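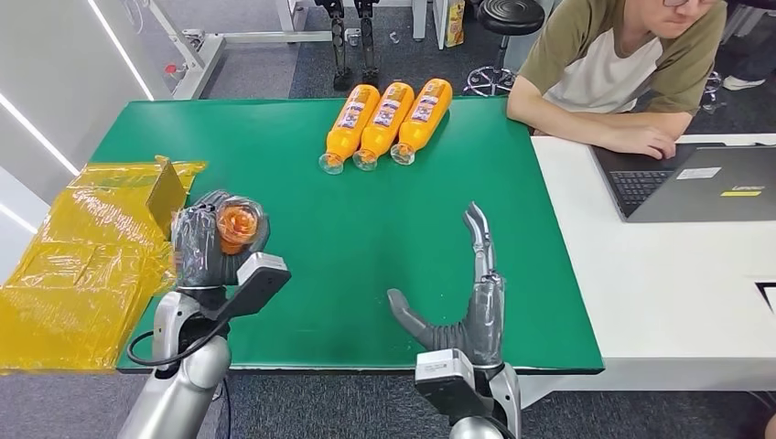

7.4 Left hand does not release (fault 32)

Use this section when the left hand of a Pirkard two-arm unit stays closed on an item after a release command. The right hand will normally open and wait upright over the table, and the task will not move on. The panel shows fault 32 and the arms hold their position under power.

The fault is most often seen with bottles and other containers that carry plastic film. The film can fold between the fingers, and the hand controller then reads a finger position that does not match the one it was told to reach. It also occurs when the wrist cable has been pulled tight.

CAUTION: The arms remain powered during fault 32. The hand may open, or the arm may move, without warning when the fault is cleared. Keep your head and hands away from the table until step 4 is complete.

CAUTION: Do not pull the item out of the hand. Finger joints damaged in this way are not covered by the Flostton service agreement.

Before you start

You will need the 2 mm hex key from the tool pouch, blunt-ended scissors and a dry cloth. Two people are needed for steps 3 to 8. One works at the table and the other stays at the laptop with a clear view of both arms. Anyone seated at the operator's desk who is within reach of the right arm must move their chair back.

Clearing the fault

1. Press PAUSE on the laptop. Do not press RESET. Resetting at this point sends both arms to the home position with the item still held.

2. Write down the finger readings shown on the Hands page. They are lost when power is removed.

3. Select Left arm, then Lower. The arm comes down at slow speed and stops with the item just above the table top. If other bottles are lying in the way, stop the arm and move it sideways with the arrow keys before lowering it further.

4. Press the red stop button. Wait until the lamp on the base goes out. The arm brakes engage, but the arm can sag by a small amount.

5. Support the item from below with one hand. Turn the release screw on the back of the hand anticlockwise with the hex key until the fingers go slack. Do not force the screw past its stop.

6. Open the fingers one at a time, starting with the thumb. If film is caught in a joint, cut it close to the finger and draw out the loose end. Never cut towards the wrist cable.

7. Take the item away and check it for leaks. If any liquid has reached the hand, wipe it off and go to section 7.6 before restoring power.

8. Follow the cable from the wrist down the side of the arm. It should hang in an open loop with no kinks. If it is tight, loosen the lower clip and feed more cable through.

9. Tighten the release screw, move clear of the table and release the stop button.

10. Choose Hands, then Open and close. Run the test on the left hand with nothing in it. All fingers must reach both ends of their travel.

11. If the test passes, press RESET and load the task again from the beginning. Do not resume from the paused step. The stored item count and positions will be wrong.

Note: On units with hand software earlier than version 623, the test in step 10 shows "Passed" even if the thumb has not moved. Watch the thumb yourself on these units.

If the fault comes back

Fault 32 twice in the same shift means the unit must be taken out of use. Hang the tag on the stop button and send the finger readings from both occasions to the service desk. Include the hand serial number and the type of item being held. Do not swap the left and right hands to keep the unit running, as each is calibrated to its own arm.

A hand that has completed more than 1,000 grips on film-wrapped items should have its fingertip pads inspected at the next service, whether or not the fault has occurred. Worn pads must be replaced as a set.

Keeping film out of the hand

Trim loose ends of film from items before placing them on the table. Lay bottles down with a gap between them so that the fingers can close without touching the next one. Keep large wrapped packages off the table edge while a task is running, on the left side in particular, where the arm passes when lifting.

Grip force must stay at the value set during installation. Raising it does not stop items slipping inside their film and makes fault 32 more likely.

Section revised January 14, 2026. Changes: steps 1 and 11 reworded, note on hand software added. Checked by Ruth Betancur and Wilson Correa, Flostton Service.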